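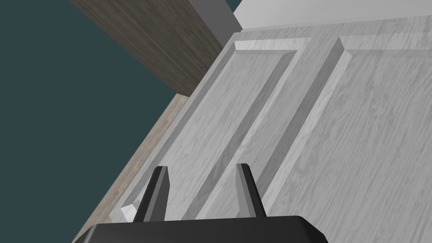 Pourquoi des foyers qui ont droit à un colis alimentaire ne viennent-ils pas le chercher ?

Le plus souvent, dans les deux communes étudiées, les horaires de distribution tombent pendant le travail ou l'école, et le trajet coûte cher au regard de ce que contient le colis. La gêne d'être vu compte aussi, surtout lors des premières visites, et elle s'ajoute aux difficultés pratiques plus souvent qu'elle ne les remplace.

4. Le colis que l'on ne vient pas chercher

4.1. Ce que nous entendons par non-retrait

Nous avons longtemps hésité sur le mot. Dans la première version de ce travail nous parlions d'abandon, terme qui nous a vite déplu parce qu'il laissait entendre une décision, prise une fois pour toutes, par des personnes qui auraient pesé le pour et le contre au coin d'une table. Les entretiens racontent autre chose : une semaine manquée à cause d'un enfant fiévreux, puis une autre, puis un mois entier, et au bout du compte un nom qui reste sur la liste sans que le colis correspondant ait quitté l'étagère. Nous avons donc retenu le mot de non-retrait, un peu sec, nous le reconnaissons volontiers, et nous l'employons dans toute cette section pour désigner la situation d'un foyer inscrit, dont les droits sont ouverts, et qui n'a retiré aucun colis pendant au moins deux distributions de suite.

La définition laisse de côté les foyers qui auraient droit à l'aide et ne se sont jamais inscrits. Ils sont sans doute nombreux, et leur histoire mériterait une étude à elle seule - nous y reviendrons brièvement dans la section 6. Elle laisse aussi de côté les personnes qui viennent une fois sur deux, avec une régularité parfois remarquable, et qui nous ont souvent expliqué que cela leur suffisait. Une dame de Nerness prenait son colis en alternance avec sa sœur, qui habitait le même palier, et les deux cuisinaient ensemble ; sur le registre, chacune semblait irrégulière, alors que rien ne se perdait.

4.2. Terrain et matériaux

L'enquête a été conduite à Drotley, petite ville de marché où les commerces se sont peu à peu déplacés vers la route, et dans la vallée de Nerness, plus dispersée, où plusieurs hameaux n'ont plus d'épicerie. Dans les deux cas la distribution est assurée par Tranell, qui tient un registre unique et a bien voulu nous en ouvrir une copie sans les noms. Ce registre comptait 2699 foyers inscrits au moment de l'extraction. Nous leur avons adressé à tous un questionnaire de quatre pages, rédigé en gros caractères et relu plusieurs fois à voix haute avec des personnes concernées, exercice que nous recommandons chaleureusement à quiconque croit écrire simplement. Il en est revenu 700 exploitables.

À ce premier ensemble s'ajoutent 28 entretiens, menés à domicile lorsque la personne le proposait, et sinon dans une salle de la bibliothèque de Drotley ou, deux fois, dans une voiture arrêtée devant l'école à l'heure de la sortie. Nous n'avions pas prévu la voiture. Ce furent pourtant deux conversations très riches, peut-être parce que l'on parle plus facilement de ce qui manque dans les placards quand on regarde tous les deux devant soi, et que l'on sait que l'échange s'arrêtera quand les enfants arriveront.

Le lecteur gardera en mémoire que les foyers qui répondent à un questionnaire sur l'aide alimentaire ne ressemblent pas forcément à ceux qui n'y répondent pas. Les familles avec enfants sont un peu surreprésentées parmi nos réponses, et les hommes seuls de moins de quarante ans presque absents. Nous avons cherché à corriger ce déséquilibre dans le choix des entretiens, avec un succès inégal.

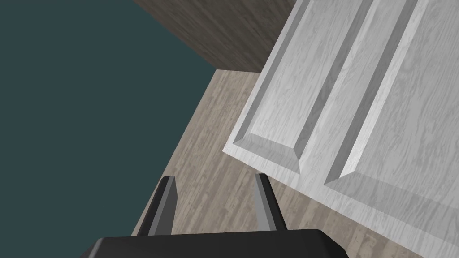 Figure 4. Pince ouverte, surface claire à veinage de bois et mur brun (image de synthèse).

4.3. Le temps et la route

Le motif qui revient le plus souvent, et de loin, tient en une phrase que nous avons entendue sous bien des formes : « je travaille à cette heure-là ». Les distributions de Drotley se tiennent en début d'après-midi, horaire fixé à une époque où la plupart des bénéficiaires étaient retraités ou sans emploi. Or le public a changé. Beaucoup de foyers comptent désormais au moins une personne qui travaille, à temps partiel, avec des plannings annoncés tard et modifiés plus tard encore. Demander une heure d'absence pour aller chercher de la nourriture suppose de dire à son employeur pourquoi l'on s'absente, et plusieurs de nos interlocuteurs préféraient ne pas retirer le colis que d'avoir cette conversation.

Dans la vallée de Nerness, la question prend la forme de la route. Certains foyers doivent parcourir jusqu'à 27 kilomètres pour atteindre le point de distribution, et autant pour en revenir. Quand on possède une voiture, on compare le prix du carburant à celui du colis, et l'on fait ce calcul avec une précision que nous aurions été bien en peine d'égaler. Quand on n'en possède pas, on attend qu'un voisin descende. Un père de trois enfants nous a montré le carnet où il notait les trajets qu'on lui avait rendus et ceux qu'il devait encore, en précisant qu'il avait cessé de demander lorsque la colonne de droite était devenue trop longue.

Il faut dire un mot du poids, aussi, car les questionnaires en parlent peu et les entretiens beaucoup. Un colis familial contient des conserves, du lait, de l'huile, des pommes de terre en hiver. Pour une personne âgée qui prend l'autocar, c'est lourd. On nous a parlé de cabas roulants prêtés, de conserves laissées sur place au profit de la personne suivante, de pommes de terre refusées à regret. Ces refus partiels ne figurent dans aucun registre, et nous ne savons pas les mesurer.

4.4. La gêne, et ce qu'elle recouvre

Nous nous attendions à trouver la honte partout, tant la littérature lui accorde de place, et nous l'avons trouvée, bien sûr, mais plus mobile que prévu. Elle est forte avant la première visite et souvent encore à la deuxième. Elle s'apaise ensuite chez la plupart des personnes rencontrées, puis revient d'un coup à l'occasion d'un détail : une ancienne collègue aperçue dans la file, un enfant qui raconte à l'école d'où viennent les biscuits, une question posée un peu trop fort sur le nombre de personnes au foyer.

Le lieu joue ici un rôle que les distributeurs eux-mêmes sous-estiment parfois. À Drotley, la file se forme sur le trottoir, face à l'arrêt d'autocar. À Nerness on attend à l'intérieur, assis, avec du café, et les gens restent volontiers après avoir reçu leur colis. Il serait tentant d'attribuer à cette différence l'écart de non-retrait entre les deux sites, et nous avouons y avoir songé très fort en rédigeant un premier brouillon. La distance brouille cependant la comparaison, puisqu'elle pèse dans l'autre sens, et nos effectifs ne permettent pas de démêler les deux effets avec assez de sûreté.

Reste la question du contenu. Plusieurs mères nous ont dit, avec beaucoup de précautions et comme pour s'excuser, qu'elles ne cuisinaient pas une partie de ce qu'elles recevaient. Les lentilles sèches demandent du temps et du gaz. Tel plat préparé contient du porc. Tel autre ne plaît pas aux petits, et quand on n'a qu'un repas chaud à servir on ne prend pas le risque qu'il reste dans l'assiette - argument de bon sens que toute personne ayant nourri un enfant de quatre ans comprendra sans peine.
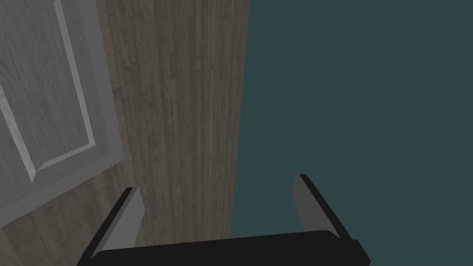

Magdy Ramadan, à qui nous avions fait lire cette partie, nous a répondu que nous allions trop vite sur le contenu : à son avis, bien des familles accepteraient la route et l'attente si elles pouvaient choisir ne serait-ce que la moitié du colis, et l'on confond trop aisément, ajoutait-il, « ne pas avoir pu venir » et « ne pas avoir trouvé que cela en valait la peine ». La remarque est juste, et notre questionnaire y prête le flanc, car il proposait les horaires et le transport en tête de liste et le contenu tout à la fin, après une question assez longue sur les allergies. Nous avons repris les entretiens avec cette idée en tête. Le choix y est évoqué plus souvent que nous ne l'avions noté, presque toujours en passant, au détour d'une phrase sur autre chose.

4.5. Les retraits décalés

Depuis janvier, Tranell essaie à Drotley une formule dite de retrait décalé, mise au point dans le cadre du projet Gebremichael. Le foyer qui ne peut pas venir l'après-midi prévient par message et trouve son colis en soirée à la bibliothèque, au même guichet que les livres réservés. Le sac est identique pour tout le monde, et rien ne le distingue d'un sac de courses ordinaire. Les produits frais n'y figurent pas, faute de réfrigérateur sur place, et plusieurs usagers le regrettent.

Il est trop tôt pour parler d'un effet sur le non-retrait. Les personnes que nous avons revues disent apprécier surtout de pouvoir prévenir : auparavant une absence restait une absence, consignée comme telle, et l'on craignait d'être rayé de la liste sans oser téléphoner pour s'en assurer. Cette crainte était infondée, la règle interne ne prévoyant aucune radiation avant un an, mais elle n'était écrite sur aucun des documents remis à l'inscription. Une phrase a depuis été ajoutée au bas de la fiche d'accueil. Nous en examinons la formulation, ainsi que les deux versions qui l'ont précédée, dans la section suivante.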